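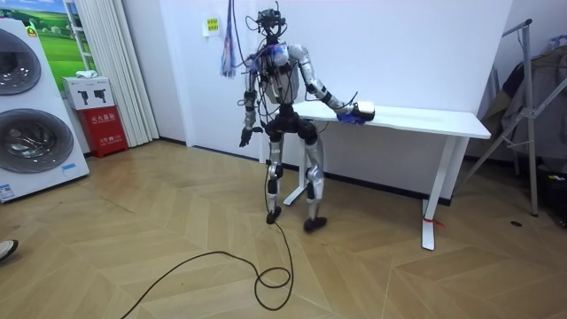
Leonora Rivera objects that a desk is a desk, and that a course on workplace layout has no business spending a whole session on one. Fair enough. Her objection is the best way into this week's notes, so keep it in mind as you read.

## Session 6: The long white desk

The type is familiar: a long, thin top, white sled-style legs, a plain wall behind. Sales literature makes three claims for it, and I'd like you to doubt each of them until you've checked.

**"It makes the room feel bigger."** Maybe. A white top against a white wall has very little outline, and people do tend to guess such rooms as larger. But guessing is all they do. Ga-eun Ko's group ran a small exercise on this in February with 14 students, and the answers were all over the place. I wouldn't build an argument on it, and I'd mark you down if you did.

**"Sled legs are easier to live with."** Easier than what? A column that meets a foot bar on the floor spreads the load along the bar, and that's good for a soft floor. It also puts a long, low thing exactly where people swing their feet. On herringbone you get a second problem: the small blocks don't always sit level with each other, and a rigid bar will rock on a high one. Try pushing down on each corner before you blame the desk.

**"A thin top is modern."** This is taste dressed up as advice. What you want to know is how far the top sags between supports under a steady load, and the brochures hardly ever say. Ralwood's does give a figure -- 99 -- but with no unit and no test method. Ask.

### Against the wall, or out in the room?

Most of you will push the desk to the wall without thinking. Berhanu Asfaw argues for this in the Peltorari reader (page 385), mostly on grounds of floor space. I don't find him convincing. His plans leave out cables, chairs pushed back and the baseboard, and the baseboard alone is enough to stop many tops from sitting flush. You then have a gap that pens fall into.

Pulling the desk forward costs you floor and gives you access from behind. Whether anyone uses that access is another matter. Watch a real room for an hour before you decide.

### Marks on legs and floors

Tape on a desk leg, like the red strip low down on the right one, can mean several things: a position, a warning, a label, or somebody's leftover tape. Don't write up a meaning in your survey unless you've asked. Last year's Blackburn reports were full of confident readings of this sort, and most had no source at all.

### For Saturday

- Pick one desk you use. Measure the height, depth and clear span between the legs.
- Press each corner and write down what moves.
- Find one claim the maker prints about it and say how you would test it.
- Read Hiu-tung Hung's chapter on floors. Skip her last section -- it repeats the second.

Bring your measurements on paper. Sketches can be rough, but the numbers need units.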